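Eating lunch at work for a month

In May I stopped buying lunch. I had added up my card statement and found 294 dollars spent on sandwiches, most of which I don't remember eating. So I started cooking at home in the evening and bringing the leftovers in.

The first week was rice and lentils every day. It was fine. By the end of it I was adding hot sauce from the shared shelf, which belongs to Si-woo Tak, who was nice about it. 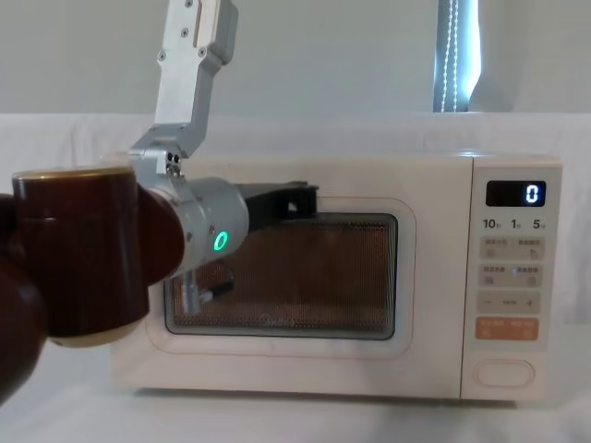
The harder part was remembering to take the box out of the fridge in the morning. I left it at home twice and bought soup both times. Now I put my keys on top of the box - cold keys, but I haven't forgotten since.

What worked

Soup, stew, and anything with beans. Kirsten Zoëga gave me her recipe for split pea soup and I made it three times. It freezes well and costs very little. Potatoes were better mashed than in pieces. 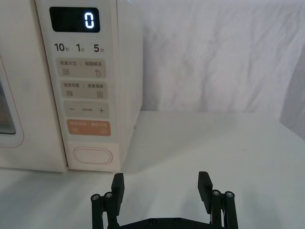 What didn't

Pasta went dry unless I added a spoonful of water before heating it. Fish I tried once and won't again, out of respect for the people I sit with. Salad was okay if I kept the dressing in a jar.

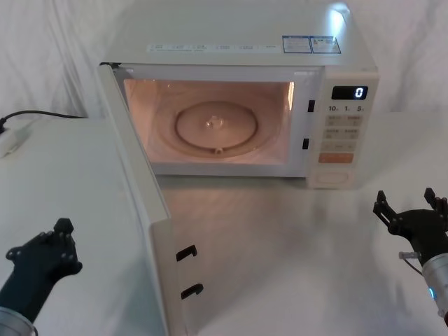
The cost

I spent about 125 dollars on extra groceries for the month, including a set of glass boxes with lids. I'm going to keep doing it in June, with one bought lunch a week.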